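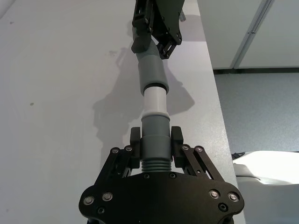 Okay, hello everybody, and thanks to Young-sook Son for having me back. I'm going to talk about moving into a house while it's still being renovated, which we did, with a dog, in June.

First thing — figure out where you're going to wash dishes. I mean it! We had the bedroom painted and the new windows in, and I was rinsing plates in the bathtub for 19 days. If I did it over I'd ask the builder to leave the old sink hooked up until the new one was sitting in the hallway.

(Pause here, ask who has lived through a kitchen remodel. Let them groan.)

Second, the order of the rooms. Our builder, Gemechu Lencho, wanted to start upstairs and work down, so the dust and the boots never go through a finished room. I argued with him for a week and he was right. The one time we broke the rule was the downstairs hall, and I've now paid to sand that floor twice. The second go cost me $747, and yes, I still have the receipt.

Third, the change list. Every time you say "oh, while you're here, could you just..." write it down and get a price the same day. Ours was a notebook on the windowsill. My biggest "could you just" was moving one light switch — $369, with the patching and paint.

Skip the part on storage units if we're running late. If not: measure the couch before you rent one, and get the ground floor.

Then questions. Desta has the microphone, so wave at her.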